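Chapter 4

Showing the Robot What to Do

Every few years somebody announces that programming is over. You will no longer write code for a robot, the claim goes; you will take it by the wrist, walk it through the job once or twice, and let it get on with the work. The claim was made for paint-spraying arms long before most readers of this book were born, and it is being made again now with larger computers behind it. This chapter is about what is left of the idea once you have tried it.

The idea is a good one, and it would be foolish to wave it away. A person who can pick a spoon out of a bin cannot, as a rule, say how. Ask them to write it down and you get a page that leaves out everything that matters: how hard to press, when to give up on one side and try the other, how the fingers slide along the floor of the bin before they close. Showing carries some of that across. The question we shall keep asking is how much, and what else gets carried across along with it.

4.1 Two ways of showing

In the first way, the teacher holds the arm. The motors are set so that the joints give when pushed, and the teacher moves the gripper through the task while the machine records its own joint angles. This is usually called hand guiding. Its great merit is that the teacher feels the contact. Its great fault is that the teacher is standing in the way. If the robot also has a camera, the camera sees a person's sleeve, and there will be no sleeve when the robot works alone. A heavy arm also never feels as light as the brochure says, and people tire of it. Tired teachers take short cuts, and the short cuts are recorded too.

In the second way, the teacher works from a distance, with a joystick, a hand-held tracker, a headset or a smaller copy of the arm. This is remote control, or teleoperation. The camera's view stays clear. What suffers is the teacher's sense of touch, which is often missing altogether, and the sense of depth, which is often poor. A good remote operator learns to make up for both, and there lies a trap. An operator who pauses before every grasp to check a second screen teaches the robot to pause before every grasp. The robot has no second screen and no idea why it is waiting.

Sellers of each kind of equipment will tell you that theirs is the natural one. Neither is. The natural way to take a spoon out of a bin is with your hand.

4.2 A running case

We shall come back throughout the chapter to one project, Wostura, in which operators at a firm called Olteck used remote control to record an arm picking mixed objects from a metal bin. The recording software was called Pemia. Three operators took part and made 288 recordings between them. The project report describes this as a broad set of examples. Readers should form their own view after Section 4.5, but some arithmetic may help. The objects were drawn from a pool of 11, and they were tipped in afresh before each recording. Even a small pool can land in more arrangements than anyone will ever record, and most of the awkward ones will turn up for the first time when the teacher has gone home.

The report gives a success rate for the trained robot, and we do not repeat it. It was measured on the same objects, in the same bin, by the people who had made the recordings. That is a fair test of whether the wiring works. It says little about whether anything was learned that would survive a change of bin.

4.3 What a recording leaves out

Suppose you have one recording, start to finish, of a gripper going into a bin and coming out with a garden fork. You know where every joint was at every moment. You do not know:

1. Which object the operator meant to take. They may have been after something else and changed their mind halfway.

2. Which parts of the movement mattered. A wide swing on the way in may have been needed to miss the wall, or it may be that operator's habit.

3. What the operator would have done had the fork slipped. A clean recording holds no recoveries, and a robot taught only from clean recordings has nowhere to go after its first mistake.

The usual remedy for all three is "more data". It is sometimes the right remedy. It does little for the first item, however, unless someone also writes down what was intended, and in our experience the writing down is the first thing to be dropped when a project runs late.

4.4 The bin is harder than it looks

Beginners tend to think of the objects as the problem and the container as mere furniture. Look at the working end of such a set-up and the container soon asks for attention. Sloping walls limit the angles at which the gripper can come in. Things come to rest against the sides, where one finger has no room. Grey objects on a scuffed grey floor are hard for a camera to pick out, and a clear plastic bowl is harder still. Cables looped at the wrist take up space that a drawing of the arm may not show.
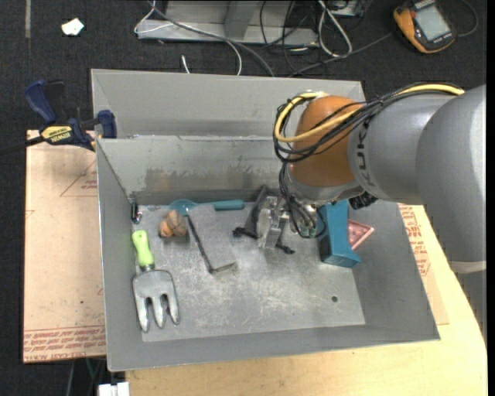 4.5 How many showings are enough?

The Salehi rule, which you will meet in older course notes, says that seven good showings of each grasp will do. We have never found a convincing argument for the number. Seven showings by one careful person may be nearly the same showing seven times over, and a robot trained on them will be very sure of itself in a very small part of the bin. A better habit is to ask what differs between the recordings: starting positions, walls, neighbours, operators. If you cannot answer without playing them back, you do not yet know what you have taught.

In the next section we set out a simple way of sorting recordings by these differences before any training is done. It is dull work. Have a pencil and squared paper to hand, and choose one object to follow all the way through.

Reader comments (3)

Used this with a second-year group. The list in 4.3 got them arguing for most of an hour, mainly over item 2. Could the sorting method come before the running case?

I think you are unfair to hand guiding. With a light arm and the teacher standing well to one side, the sleeve problem is smaller than you make out. Agree about people getting tired.

Is there an answer sheet for the squared paper exercise? The link at the back of the chapter goes to Chapter 3.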